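Newsletter > Product News > Cameras and Lenses

July
By Mārtiņš Avotiņš

We use cookies to remember your newsletter preferences. By continuing to read you agree to this. Manage settings.

Flavix adds a compact body and a short zoom to its Kikov line

Flavix has filled the gap in the middle of its Kikov mirrorless line with a new body, the Kikov 7, and a short standard zoom to go with it. Both go on our pre-order list this month. The body replaces the Kikov 5, which has been hard to find since the spring and will not be restocked.

The Kikov 7 is a small camera. It weighs 405 grams with the battery and one card in place, which puts it between the entry model and the larger body that most of our wedding customers use. The grip is deeper than on the Kikov 5 and the thumb rest has been moved up a little, so the camera sits better in the hand with a longer lens attached. The top plate has one mode dial and two command dials. The exposure compensation dial is gone. Compensation is now set with the rear command dial, or with the ring on the lens if the lens has one.

The sensor is the same one used in the larger body. Flavix has paired it with a newer processor, and the main benefit is in focusing. The camera can now pick up a subject from anywhere on the sensor and hold it while you recompose, and animal detection no longer has to be switched on separately. I tried a pre-production sample at the Wokport dealer day and found tracking reliable in good light. In the back of the hall, where the lighting was poor, it sometimes jumped to the background and had to be started again. Flavix staff said the firmware was not final, so I would wait for a shop sample before making up your mind on that point.

Video is improved as well. The recording limit has been removed, the microphone socket has moved so that the plug no longer blocks the screen hinge, and there is a headphone socket for the first time at this level. There is still only one card slot. Anyone who needs a backup card in the camera should look at the larger body.

Battery life is rated at 480 shots using the rear screen and somewhat fewer with the viewfinder. The battery is the same type as in the Kikov 5, so existing spares will work. The camera charges over USB-C and can be run from a power bank while it is switched on. A wall charger is not included in the box. We stock the Flavix charger and one from Seixas that takes two batteries at a time.

The new zoom is sold with the body as a kit or on its own. It is a collapsing design and has to be twisted out to the shooting position before use. It has one control ring and no focus switch, so changing between auto and manual focus is done in the menu or with a custom button. Close focus is good at the wide end and less useful at the long end. The filter thread matches the older kit zoom, and filters and lens caps can be carried over. The hood is an extra.
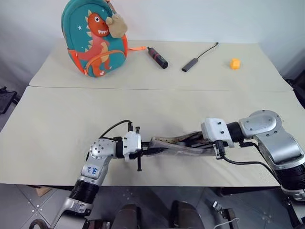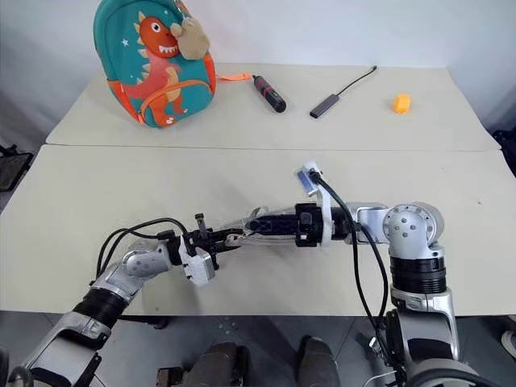
Both photos: the teal dinosaur backpack on the table.

Weather sealing needs a short explanation, as we get asked about it each time a new body comes out. The Kikov 7 has seals at the battery door, the card door and the lens mount. The kit zoom has a seal at the mount only. Flavix describes the pair as suitable for light rain, and repairs for water damage are not covered under the standard warranty. If you work outdoors a good deal, the older sealed zoom is still in the catalog and will fit the new body without any loss of function.

Owners of Kikov 5 accessories will want to know what fits. Batteries, the wired remote and the hot shoe microphone all carry over. The half case and the L-bracket do not, as the base plate is a different shape and the tripod socket has been moved onto the lens axis. Seixas has told us that a new bracket is in preparation, though we have no date or price for it. The older universal plate will do the job in the meantime, but it covers part of the battery door and must be removed to change the battery.

The menus have been rearranged. Settings for stills and video are now kept apart, and each has its own My Menu page. Saved settings files from the Kikov 5 cannot be loaded. If you have a complicated setup, write down your button assignments before you trade in the old camera. We have had customers come back to the shop asking to see their old body again for this reason, and by then it has usually been reset.

Pre-orders are open to newsletter readers from 9 a.m. on the first day of the offer, ahead of the general listing on the website. A deposit is needed to hold a place in the line, and it is refunded in full if you cancel before the camera ships. The first delivery to us will be 12 kits and a smaller number of bodies without a lens. Black will arrive first. Silver is expected in the second delivery, and we are taking names for it separately, so please say which color you want when you order.

Trade-ins are accepted against the body or the kit. Bring the camera, one battery, the strap and the box if you have it. A missing box lowers the offer slightly. Missing batteries lower it more. We can give a price over the phone for a camera in normal condition, but the final figure depends on an inspection at the counter. The inspection covers the sensor, the shutter, the mount and the screen, and you are welcome to wait while it is done.

A demonstration body will be on the counter at the Wokport store once the final firmware is installed. You may use your own card and take the files home. Please bring a lens with you if there is a particular one you want to try, as we will only have the new zoom and one prime set aside for the demonstration camera.

One correction to the last newsletter. We said that the Seixas travel tripod comes with a ball head. It is sold as legs only, and the head is a separate item. Anyone who ordered it on the basis of our listing can return it unused or add the head at the bundle price. Reply to this newsletter with your order number and we will arrange it.

You are receiving this newsletter because you signed up in our store or online. Unsubscribe or change how often you hear from us.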